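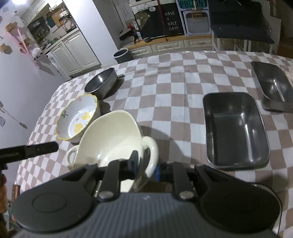

Catarina Arruda
28th May

OK, dish thread. I keep getting asked whether a machine can put away the dishes yet and my answer keeps getting longer, so I'm going to type it out once and link to it forever.

Short version: some dishes, some kitchens, slowly. If you only wanted the short version you're free to go!

Where I'm coming from: I ran the back of a catering kitchen for years and now I write about kitchen equipment, meaning I've stood next to a lot of machines while somebody from sales talked over the noise. I'm not an engineer. I have strong feelings about sheet pans.

First thing. Washing is mostly solved and has been for ages. A box that sprays hot water at plates is a robot in every way that matters to me, it just doesn't have arms so it doesn't get invited to conferences.

What's not solved is everything on either side of the box. Scraping, stacking, loading, unloading, drying the thing that always holds a puddle, and then putting it all in the cupboard where your mother-in-law will be able to find it.

So let's talk about picking up a bowl.

You pick up a bowl by the rim without thinking. Thumb in, fingers out, lift. A two-finger gripper can do that too, one finger inside the wall and one outside, squeeze. Great. Now the weight is hanging off one side and the whole bowl wants to swing down around that pinch.

Your wrist fixes this before you notice. You feel the tilt start and you tighten up or you shove your other hand under. A lot of grippers have pads that give a little and that's about all the feeling they get.

And handles! People assume handles make it easier. A pair of loop handles sticking out of a bowl makes it easier for you, with two hands. For one gripper coming down from above they're two more things to bump into.

Somebody at Zellari told me their arm is good for objects "up to 3,258 grams" and I said lovely, where's the center of mass. Long pause. The number was for a block with flat sides.

I'm not picking on Zellari by the way, they were the only ones who let me bring my own dishes. I brought a bundt pan. I'm a monster. 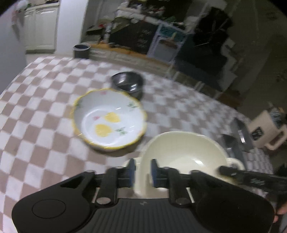
Blue pads on the cream bowl. The one with the yellow rim and the little hearts is the one I'd worry about.

Why I'd worry: that wavy edge. Squeeze a plain rim anywhere and you get the same thing every time. Squeeze a scalloped rim and you might land on a bump or in a dip, and if the pad only touches at one point the bowl can pivot on it. Pretty dishes are harder dishes, I will die on this hill.

Then there's shine. Glazed ceramic and stainless steel both throw the light back at whatever's looking. A person sees a steel bowl with a streak of light in it and thinks "steel bowl." A depth camera can see a steel bowl and report a hole in the table.

The Granix people have a demo with a rack of matte gray cups and it is gorgeous, smooth as anything, I watched it three times. Then I asked for one (1) mixing bowl. They said that was on the roadmap for July. They didn't say which July.

Dark nonstick is its own headache. The inside of a saucepan swallows light, so now the camera gets nothing back from the middle, plus one bright curve where a lamp hits it. Same table, opposite problem.

Checked tablecloths I kind of love for this. All those squares give a camera something to hold on to. A plain white counter with a white bowl on it is much meaner, and guess what every kitchen in every brochure looks like.

Someone's already asking in the replies why you'd hold a gripper in your hand when you've got a hand. Fair question! You do the chore yourself with the same fingers the robot would have, a camera rides along, and the robot's software learns from the footage. Way cheaper than teaching on a full arm, and you can do it in a real home with a real trash can behind you.

It's also the most humbling thing you can do to a chef. I've tried one. I've plated for weddings and I could not nest two bowls. You lose the palm, you lose three fingers, you lose feeling anything through the skin, and you find out how much of your "skill" lived in there.

My tally from that afternoon: nine tries to lift a gravy boat, and I quit at nine for reasons of dignity.

If you want a rough ranking from me, easiest to hardest, for one arm and two padded fingers:

Mugs, empty, upright, not crowded
Plain bowls with a thick rim
Small saucepans, if it can find the handle
Baking trays
Anything nested inside anything
Wet wine glasses, please don't

Trays are sneaky. A deep rectangular pan has a rolled edge, nice and grippable, everybody's happy. But pick it up by one short end and the far end drops like a drawbridge. You want two arms or you want to drag it to the edge of the table and change your grip, and dragging takes the tablecloth with it.

(Ask me how I know about the tablecloth.)

OK, commercial kitchens, because this is where I think the money goes first.

Midgate, the commissary where I did a long visit, counts every piece that goes through the dish pit. On the shift I watched it was 1,441. That's hotel pans, sheet pans, lids, a mountain of those plastic quart containers, and a handful of weird stuff.

The weird stuff is what sinks you. If a machine does all the hotel pans and a person still has to stand there for the weird stuff, you've still got a person standing there. The pit lead told me she'd take that deal in a heartbeat because hotel pans are what wrecked her shoulder. I hadn't thought of it like that.

So now when somebody says "it only handles the boring items" I say good, which ones, and how heavy.

A kitchen at work also gets to cheat. You can buy all the same pan. You can bolt the rack to the floor. You can tell forty employees the lids go on the left. Try telling one teenager the lids go on the left.

Home is the opposite. Home is one flowery bowl from a yard sale, one pot that's older than you, and a shelf where everything has to go in a certain order or the door won't close. There's no spec sheet for your shelf.

There's an engineer at Ketilsson I trade emails with, and I asked what they'd want people to stop believing. Answer came back in one line: "that the hard part is the hand." Hands are getting pretty good. Deciding that a bowl is dirty, or that it's the cat's, or that it lives on top of the fridge, that's where they spend their days.

I half agree. I think the hand is still plenty hard, I've seen too many bowls spin. But yes, "put it away" contains so much. Put it away WHERE. Is it dry? Is it chipped? Are we using it again in ten minutes?

Speed, since three of you asked. Everything I've seen in a home setting is slow. Slow like watching someone park a trailer. And I've come around to not caring as much as I used to? If it starts when I go to bed it can take all night, as long as it doesn't wake me up with a crash.

The crash is my real test. I'll forgive a machine that leaves a bowl on the table because it wasn't sure. I won't forgive one that was sure.

Price I'm not getting into. Every number I've been given came with an asterisk and a monthly plan.

Things I'd ask if you're being shown one of these, home or shop:

Can I swap in my own dishes?
What does it do when it drops something?
Who moved the stuff into place before the demo started?
Can I see it with the lights off, or with the sun coming in?
How often does a person take over, and is that person in the room?

That last one gets the best faces.

Would I buy one today? No. Would I put one on hotel pans in a commissary today, with a person nearby and the racks bolted down? I'd want a month's trial but yeah, I think I would.

Would I let it touch a bowl with a scalloped edge and hearts painted in the bottom? Get out of my house.

Adding one from the replies because it's good: a reader wants to know if silicone bakeware would be easier, being soft. Harder, I think! It folds when you squeeze it, so the shape you planned for is gone by the time you lift. A full muffin tray in silicone defeats most humans too.

And to the person who says paper plates solve this — I see you, I respect you, we can't be friends.

Gotta go empty my own dishwasher. I'll do laundry in another thread. Fitted sheets get their own post.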